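October, late, kettle on for the second time

I've got flour in my watchband and glaze under three fingernails and I don't care, it's been the best day I've had in months. Writing this at the kitchen bench because the desk is still covered in Kaisu's test tiles and if I move them I'll lose the order and she'll have my head.

So. The big table is in! It's been in the back of the shed since we took on the place and I'd walked past it a hundred times with the wheelbarrow thinking it was a door. Lukian tipped it down off the rafters this morning with a rope and a lot of Ukrainian muttering and there it was, a proper long rectangle with the grain running dead straight, metal legs and all. We'd been pricing trestles. We'd been looking at the 1650 mm ones from Villard, which were too short, and the 2000s, which wouldn't have gone round the corner by the laundry. And the whole time this was hanging over our heads with a tarp on it.

It needed a clean more than anything. I went at it with sugar soap and one of the green scourers, Lukian came behind me with the warm water, and the bucket went the colour of strong tea. We did it twice. Some of the marks lifted and plenty didn't. He wanted to sand it straight away (he always wants to sand it straight away) and I said let's use it for a bit first and see whether we mind. I don't think I will. I like a table that's had a life. He said a table that's had a life gives you splinters, and went off to find the 120 grit, and came back with a sandwich.

Kaisu arrived at half ten with the boot full. I'd forgotten how much I love opening boxes with her. She wraps everything in old knitting patterns, so you unroll a bowl and get a half page of someone's raglan sleeve, and then you have to stop and read it. The whole of the Kırmızıgül run was in there, all the reds she's been chasing since autumn. She named it after a rose tea she drank on holiday and has been trying to get that colour ever since, and I have had the phone calls. Too brown. Too pink. Went grey at the edges. One batch she described as "liver" and hung up.

Well, she's got it. I took one outside and turned it in the sun and made a noise that brought the dog over. It's a red with a lot of orange in it, like a persimmon that's nearly ready, and it goes deeper where the glaze has pooled at the foot. Kaisu stood there pretending to check her messages. She was so pleased. She'd written the numbers on masking tape underneath and it turns out the winner was tile 122, which she'd thrown in the reject tub in July and only fished out to prop the kiln room door.

We spent the rest of the morning arguing about shelves, which I will put down in detail as I'll want it later.

The Kurar shelving goes on the south wall. Decided. Kaisu wanted it under the window for the light but the sun comes in hard there by two in the afternoon and I'd be squinting at every customer. The brackets go into the studs, and Lukian has found the studs and pencilled them, and I am NOT to wipe the pencil off like last time. Bottom shelf at knee height for the big planters. Middle two for bowls and jugs. Top one stays clear until we've worked out the wobble at the left end. He thinks the wall is out. I think the shelf is out. We put the level on both and the level said we were both right, so that was a nice moment for the marriage.

Lunch was bread and the last of the tomatoes, standing up. Kaisu ate hers out of one of the new bowls, which I thought was a bit sacrilegious but she said if you can't put a tomato in it what's it for. Fair.

Then the posting tubes, which I'd been dreading. Oltau sent the sample pack and it's better than I expected. The rolled prints are going to be such a help for the shop, people who can't carry a pot home on the tram can carry a print of one, and I've wanted to do them for years. The cardboard tubes are sturdy but dull. The clear ones are gorgeous. You can see the colour of the print right through, and I had a whole row of them standing up in the umbrella stand looking like a science lesson. They cost more, of course. I did the sums on the back of a knitting pattern: if I order 546, they come down to the price where I'd stop feeling ill about it, and 546 is a stupid number but that's how they pack them. I'm going to sleep on it. (I'm not going to sleep on it, I'm going to order them.)

Lukian tested one by rolling up the newspaper and posting it down the hallway with his foot. It survived. He then did the same with the cardboard one and it also survived, so I'm not sure what we learned, but he was very thorough.

By mid-afternoon we'd got to the fun part, which was setting things out to see how they'd look together. I'm hopeless at this on paper. Kaisu can draw a display and know it's right, and I have to push objects around like a kid with farm animals. I tried tall things at the back, then tall things in the middle. I tried a linen runner and it looked like a christening. I tried nothing at all, only one or two pieces with heaps of room, and that was it! Everything in me wanted to add a jug. I sat on my hands.
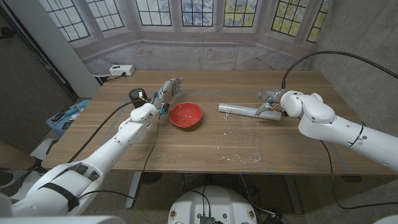
I've decided red and clear are the whole look for the opening, and I'm going to be stubborn about it. A plain tabletop is the best thing for them, too, I'd never have believed it. The shallow red bowl sits near the middle with that gloss on it and the speckles showing inside, and the clear tube lies out to the right, pointing at it and catching the light all along its length. Against straight light brown grain they both look twice as good as they did in my head. Even the whitish patches and the scuffs don't bother me, and the faint blue tape along the front edge can wait for another day. I said this to Lukian and he said the 120 grit could wait too then, in a very dignified voice, and put it on top of the fridge.

Kaisu pointed out that the speckle inside the bowls is lighter than she'd planned. She's decided to call it deliberate. I'd have called it deliberate from the start, it stops the red from going heavy, and you want to look in. She's going to try the same inside on the mugs, with the outside left plain, and if that comes off we'll have a set for the shop by the time the jacarandas are done.

Things to do before I forget:

- Ring Oltau in the morning re tubes, ask about end caps (do they come in anything but white?)
- More sugar soap
- Price labels, the string kind, no stickers on glaze ever again
- Ask Kaisu what she wants for tile 122, I'd like it on the wall by the till
- Felt for under the bowls
- Return Villard catalogue to Mum, she only lent it for the lamp page

I'm still undecided on the lamp. There's one hanging over the sink that would do beautifully and Lukian says if I take it I'm washing up in the dark. The old brass one needs rewiring. I could do without altogether if we close at four through the warm months, and maybe that's the answer, I don't want to be out there at night anyway with the moths.

Kaisu stayed until the light went. We had tea on the back step and she told me about the firing, the whole thing, hour by hour, how she sat up with it and had toast at three in the morning and was sure she'd gone over temperature. She'd had her finger on the off switch. I kept thinking how close we'd come to another batch of liver! She's going to do it again next week with the same settings and see if it repeats. I said it will. She said don't say that, and touched the step, then decided concrete didn't count and went and touched the fence.

After she left I washed the tomato bowl and dried it and carried it through the house with me for a while, from room to room. It looks good in the hall. It looks very good on the piano. Lukian asked if I was planning to bring it to bed and I said I hadn't ruled it out.

My shoulders ache from the scrubbing, the good sort of ache. There's a loaf proving under the tea towel for tomorrow – that's the flour – and I should knock it back before I sit down or I won't get up again. I want to be out there early, before Lukian starts drilling, and try the small jugs on the middle shelf by themselves. And maybe one bowl. One.

Dog is asking to go out. Must find the tape measure, I had it at lunch.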